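Home | Reviews | Desks & Chairs | Lighting | Search

Demlow folding table, four months in

I bought two of these in October for the back room and I'm still happy with them, which surprised me a little at the price! Each one took me 16 minutes to put together (the second went quicker, once I'd worked out which way the leg brackets face). The legs lock with a good solid click and there's no wobble, even when I'm typing hard or leaning on a corner to reach the window.

The finish has held up well too. Coffee wipes off, and I've only managed one scratch, from dragging a planter across it like an idiot.
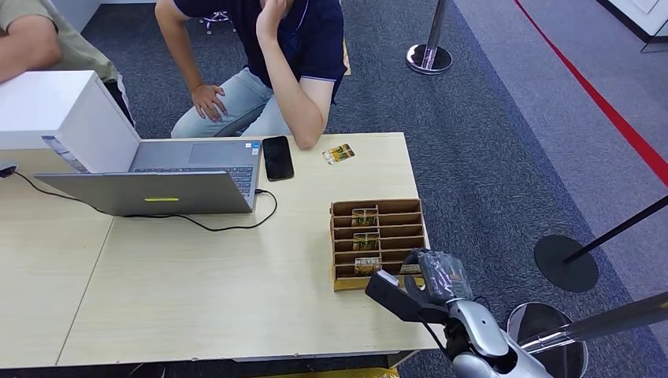 My one gripe is the feet. They're hard plastic and they slide on a bare floor, so I stuck felt pads from Solanki under all of them and then had to level everything again. Wanting Lei at the Cedside store told me rubber caps are sold separately, and I wish I'd asked before I paid! I'd still buy the tables again, and I'm already eyeing the narrow one for the hall.

4 stars out of 5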